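About Lesta

Lesta is a small automation workshop and training school. We teach people to set up and program robot arms, and we build test stations for firms that want to try a job out before they buy anything. Giorgia Santoro started the school and still runs most of the beginners' courses. Yuzuki Shimada looks after the workshop and the station builds.

Most people first meet us at an open day. The last one was on 17 June 2023 and brought in 101 visitors, a good many of them from local firms that had never used a robot. We ran short demonstrations through the day, with time for questions after each one. The one that drew the most people was the block table, where an arm works over a plain board of coloured shapes.

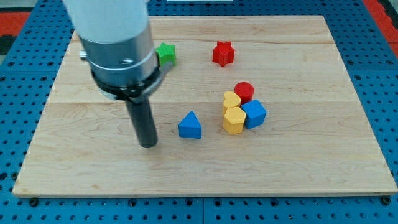
The block table, with stars, a heart and other shapes on the board.

We use simple shapes for demonstrations. Visitors can follow what the arm is meant to do without knowing anything about programming, and Kidus Chala, who ran the table, could stop and change the task when someone asked - which they did often.

Two of the firms that came, Presau and Adugna, have since sent staff on our 35-hour starter course. It is taught in groups of up to 16, in the same room as the demonstrations. The next one begins in September.

We also take school groups and single visitors by arrangement. Visits last about two hours and are free. Please tell us beforehand if anyone in your group needs step-free access, as the main door has stairs.

Contact: visits desk, extension 2855 | © Lesta | Back to top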